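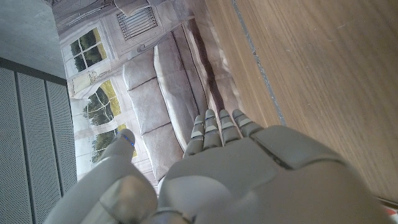
How to Hang a Printed Room Backdrop
By Ermira Nikolaidis
2020-12-04

A printed living room, with a sofa and a few windows onto a field, takes up very little storage space and can go up in an afternoon. Most of the work is in getting it flat.

What you need
A fabric or vinyl backdrop, a crossbar longer than the print, two stands, 13 spring clamps, a tape measure and a clothes steamer if the print is fabric.

1. Unroll the backdrop face up on a clean floor and leave it overnight. Vinyl needs this more than fabric does.

2. Set the stands 135 inches apart and fit the crossbar at waist height. Clamp the top edge from the middle outward, pulling lightly as you go. Keep a few clamps back for the sides.

3. Raise the bar to 80 inches, one stand at a time, a little on each side. Check the printed window frames against a level – the edge of the print is often trimmed crooked, so don't trust it.

4. Steam fabric from the back, top to bottom. Never steam vinyl. Warm the room and let the creases drop out.

5. Clamp the sides to the stands and weigh down the bottom edge.

Lighting
Printed windows look best when your lamp comes from the same side as the daylight in the print. Keep the lamp off to one side on vinyl, or you will get a white glare in the middle of the sofa.

To store it, roll it around a cardboard tube with the print facing out. Folding leaves lines that are hard to remove.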